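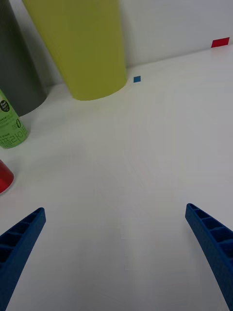 How do you keep a white table white? Wipe it every evening with a damp cloth and a drop of dish soap, then dry it with a second cloth.

I've had mine for two years and that is all it gets. The drying matters more than I expected. Ours is smooth and a little glossy, so anything left to dry on its own shows up as soon as the lamp is on.

I keep very little on it. The yellow-green container stands at the back near the wall, with the dark gray cylinder beside it, and I'd like it to stay that way. Mail used to pile up there until I put a tray by the front door. The tray is full now — I'll get to it in November.

For marks that don't come off with soap I use baking soda and water, mixed thick. Leave it for 60 seconds and wipe. Shengli Zeng, my neighbor in Porkcombe, uses a melamine sponge on hers. I tried it on a corner and it left a dull patch, so I stopped.

The seam between the table and the wall collects crumbs. I pull the table out when I vacuum and run the narrow nozzle along the back edge. The wall is white too, and it gets the same damp cloth, wrung out well.

Tea is the worst thing for it, then turmeric. I haven't found anything for turmeric except leaving the blind up and letting the sun work on it for a few days.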